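The Redidholm ledger gave the depth of the cornerstone cavity as 8 inches. Rosimeire Rangel measured it twice and got 11 both times. She wrote both figures on the accession form, struck out neither, and asked Horácio Cardoso to hold the lamp lower.

The library on Acuña Street had stood for 70 years as a grange hall before the town bought it for $3,000. The box behind the stone was supposed to hold a membership roll, a seed catalog and the deed.

"Solder seam, intact," Rangel said. Cardoso typed it.
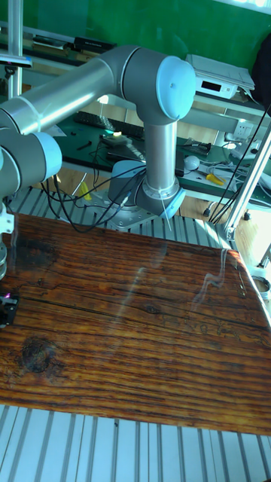
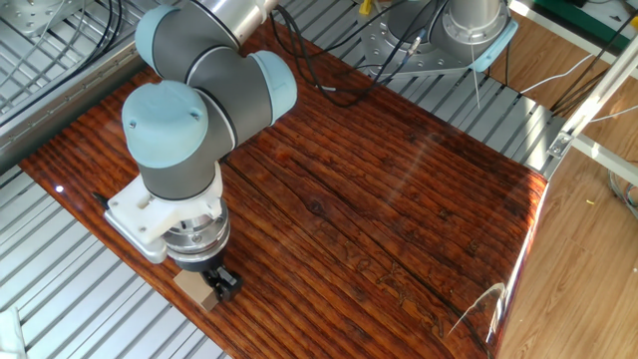
The lid came up at the second cut. The roll was on top, tied with tape. The catalog lay under it. The deed was absent. In its place was a sealed envelope addressed to whoever held the office of town clerk.

"Leonor Veloso holds it," Cardoso said.

"Then it's her mail."

He entered the envelope as item 2 and left the contents field blank. Rangel ran her hand along the back wall of the cavity. The mortar there was a different gray, and it gave slightly when she pressed.

"Eleven inches," she said.

Cardoso set the lamp on the floor and went upstairs to telephone the clerk.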